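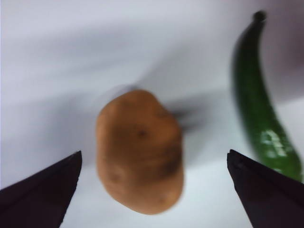

Features – Machines at Work

Keeping cell 31 in trim

Thursday's maintenance round at Jultholm starts with a cloth and a torch

20th April – by Aleksi Eskola

Martti Ahonen has the fingers off before I've got my coat on a hook. Two screws each side, a small tug, and they're on the bench next to his tea. He runs a thumbnail down the inner face of one, stops a little short of the tip and hands it over so I can feel it for myself. There's a nick in there you would never find by looking. A cucumber finds it straight away, he says, and leaves half its skin behind.

Cell 31 is the vegetable handling arm at Veltska's test kitchen in Jultholm, and I've wanted to spend a morning with it ever since I saw it pass an aubergine over a bowl of eggs. It picks loose vegetables off a white table and sorts them into crates, and it does it with one pair of plain dark fingers that taper to a point. The same pair has to manage a knobbly potato and something long, smooth and easily bruised. I find that wonderful!

The arm has logged 3043 hours, and Ahonen has looked after it for most of them. His round takes the best part of a morning. The fingers are washed, dressed with fine paper if they need it and refitted with a feeler gauge, so both tips meet at the same height. If one sits low it scrapes the table, and then you get grey crumbs on the food. Next he wipes the wrist camera with a lens cloth (never his sleeve, though I saw him think about it) and checks its cable where it bends at the last joint. That cable has been replaced three times. The most recent one, fitted in January, has a longer loop and a softer clip from Clegg, and so far he's pleased with it.

Then comes the part I enjoyed most, which is the lighting. A white table is a lovely background until the arm leans over it and throws its own shadow across the top. Potatoes cast shadows too, and the software can take a dark smudge for part of the potato and open the fingers too wide. Glossy skins have the opposite trouble and bounce the lamp back as a pale patch. Ahonen moves the two lamps by hand, a few millimetres at a go, sends the arm over a potato and a cucumber, and goes back to the screen to look. He did this 4 times while I was there and hummed throughout.

A fast approach smears the picture, so for these checks he drops the speed and lets the arm settle before each close. Ristton, who built the controller, supply a routine that does the settling for you. He has it switched on for the afternoon shift and prefers his own timings in the morning.

By eleven the fingers were back on and the covers were shut. Ahonen wrote the nick up in a hardback notebook, with a small pencil sketch of where it had been, and put a spare pair on the order list for next week.

Last updated: 20 minutes after publication, to correct the spelling of Jultholm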